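Wernska Toy Library Opens Shape and Color Table for Young Children

Sunday sessions begin in March; admission is free for members and their guests

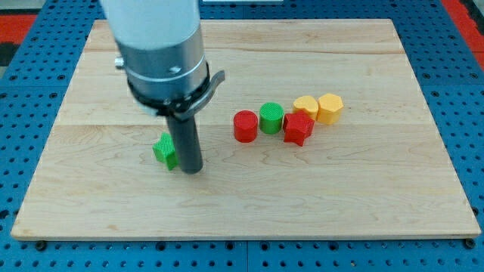

The Wernska Toy Library will open a permanent Shape and Color Table in its ground-floor reading room this March, giving children between the ages of 2 and 5 a dedicated place to sort, match and arrange simple blocks. The new area takes the place of the former magazine corner and will be open during all regular hours, with guided sessions on Sunday mornings. Play is built around small colored pieces set out on a large, pale wooden board. Stars and cylinders appear in more than one color, so that a green star may be matched with a red star by shape or with a green cylinder by color. Children are free to choose either rule, or to make up one of their own.

"Parents often ask us which toy will teach their child the most," said Grażyna Szulc, director of the Wernska Toy Library. "Our answer has been the same for years. Give a child a few solid pieces and a clear surface, and allow enough time. We wanted a place in the building where that could happen every day."

The block sets were developed with Malinowski, a maker of early learning materials, and will be available in 14 versions over the course of the year. The first versions use a small number of pieces and two or three colors. Later versions add shapes that are closer to one another in outline and ask for more careful handling. Each set is stored in a labeled tray and may be borrowed for home use for up to 19 days. Replacement pieces will be kept at the front desk.

Marianna Jasińska, who leads the early years program, will run the guided sessions with Macarena Lozano. Sessions start at 10 a.m. and last 45 minutes. Groups are kept small, and a parent or other caregiver is asked to stay in the room throughout. No reading or counting skills are expected. Session leaders will introduce words such as "beside," "behind" and "next to" as the children move the blocks, and will repeat them in any home language for which a speaker is present.

"A child who places a red block beside a green one has made a decision, and it is worth talking about," Ms. Jasińska said. "We ask what they were thinking. Sometimes the answer is about color, sometimes it is about a bus or a birthday cake — both are good answers."

The reading room has also received new low shelving and a washable floor covering. Work on the room was supported by a grant from the Reltier Fund, which assists neighborhood libraries and play centers in the region. The fund's program officer, Jarosław Pawłowska, said the proposal had been chosen for its modest cost and its plan for daily use.

Families who are not yet members may attend two guided sessions before deciding whether to join. Annual household membership is $29 and covers borrowing from the full collection, including puzzles, board games and outdoor toys. Child care centers and preschools may reserve the table on weekday mornings at no charge. Reservations should be made at least one week ahead, and groups should state the ages of the children attending so that suitable sets can be laid out before they arrive.

A short printed guide for caregivers, with suggestions for sorting games at home using buttons, lids and other household objects too large to swallow, will be available at the front desk from opening day. The guide was written by Marichka Maksymiv and is offered in English, Polish, Spanish and Ukrainian.

About the Wernska Toy Library

The Wernska Toy Library lends toys, puzzles and games to families, schools and child care centers. It also offers play sessions, a repair bench for damaged toys and a yearly exchange of outgrown items.

Media inquiries and requests to visit a guided session may be directed to Marichka Maksymiv, Office of Public Information, at the library's front desk during regular hours.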